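How Does a Concert Get So Loud?

Have you ever felt a drum go THUMP right in your chest? That's one of the best things about live music! Your ears hear the sound, and your whole body joins in.

Let's follow a song from the stage to the very last seat at the Florano, a music hall with 438 seats and a balcony that creaks a little when people dance.

It starts with a wiggle

Every sound is a wiggle in the air. Pluck a guitar string and it shakes back and forth very fast. The string pushes on the air next to it, that air pushes on the air next to it, and off the wiggle goes across the room. We call this a sound wave.

Fast wiggles make high notes, like a whistle. Slow wiggles make low notes, like a tuba. A string that shakes 400 times in one second makes a note near the middle of a piano. Try humming with your fingers on your throat. Feel that buzz? You're making waves right now!

Catching the sound

A singer's voice is strong, but it has a hard time beating a drum kit. So the singer uses a microphone. Inside is a thin, light piece called a diaphragm (say it: DIE-uh-fram). When sound waves hit it, it shakes along with them, and the microphone turns that shaking into a tiny electric signal.

The signal zips down a cable to the mixing board, a big desk covered in knobs and sliders. The sound engineer sits there and listens hard all night long. Too much bass? Slide it down. Can't hear the fiddle? Slide it up!
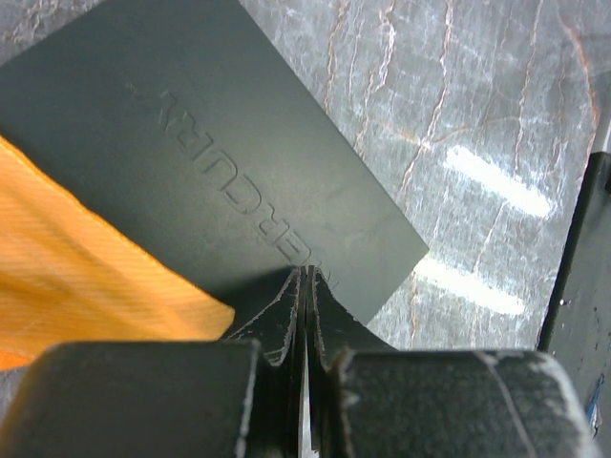
Out to the crowd

Next stop is the amplifier. It takes that tiny signal and makes it much, much stronger. Then the speakers do the microphone's job backward: electricity goes in, a big paper or plastic cone shakes, and sound waves come pouring out.

When the band Zesten plays the Florano in June, there are 2 tall stacks of speakers, one on each side of the stage. The big cones push out the low notes and the little ones handle the high notes.

Why the soundcheck sounds different

Bands practice in the hall before the doors open, often at 4 in the afternoon. The seats are empty then, so sound bounces off the floor and walls and comes back as echoes. Once the crowd arrives, all those people in sweaters and jackets soak up some of the sound. Yes, you help change the music just by standing there!

Take care of your ears

Loud music is exciting, but ears are delicate. Wear earmuffs or earplugs at a concert, stay well back from the speakers, and take a quiet break in the lobby between bands. You'll still feel every thump.

Try it at home

Stretch a rubber band around an empty tissue box and pluck it. Now pull it tighter and pluck again. Did the note go up or down?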